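Workshop notebook - Muldale bench
9 August 2018

Second day on the Zetness inset, the multi-fuel one with the rear boiler take-off blanked. Plan was door rope, baffle seating, then a smoke pellet draw test. Got through the first and second and half of the third.
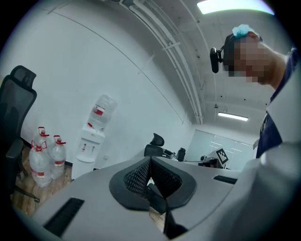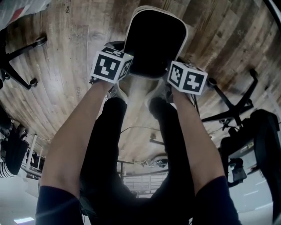
Muldale, two views. Navy sleeves in the second, navy shirt in the first.

Door rope. Old rope was 12 mm and had gone hard on the hinge side. Channel scraped back to bare metal and wiped out. New rope bedded in Matić cement, joint at bottom center, butted and not overlapped. Door closed on a sheet of wax paper and left for 2 hours. Paper test after that: grips on the latch side and along the top, slides out with light pull at the lower hinge corner. Backed the lower hinge off a quarter turn and tried again. Better, still not as tight as the latch side. Leave it until the cement has cured properly, then recheck before touching the hinge a second time.

Baffle. The replacement plate from Gremow is the later pattern. It sits on the side bricks but fouls the rear lug on the left. Took the corner off with a file, checked fit, took off a little more. Gap at front now even side to side. The June entry says the plate can go in either way up. It can't - the folded edge has to face the flue or the gap closes to almost nothing. Correct that entry.

Draw test. Cold flue, pellet on the grate, air wash open, primary shut. Smoke went up without spill at the door. With the door cracked open there was a small roll-out at the top edge for the first minute, then none. Repeated with primary open, same result. Did not get to the warm flue run. The manometer was reading off zero with both ports open and would not trim, so no draft figures today. Change the battery before assuming the sensor is bad.

Parts used: rope, cement, 4 side clips. Job number for the clips is 1,481, book them there and not to general stock.

Still open:
Warm flue run, with draft readings at low and high burn.
Recheck paper grip at lower hinge corner.
Riddling bar is stiff at the far end of travel. Probably ash behind the grate frame, have not had it out yet.
Ask Gremow if the earlier baffle pattern is still made. If not, add the filing step to the fitting sheet.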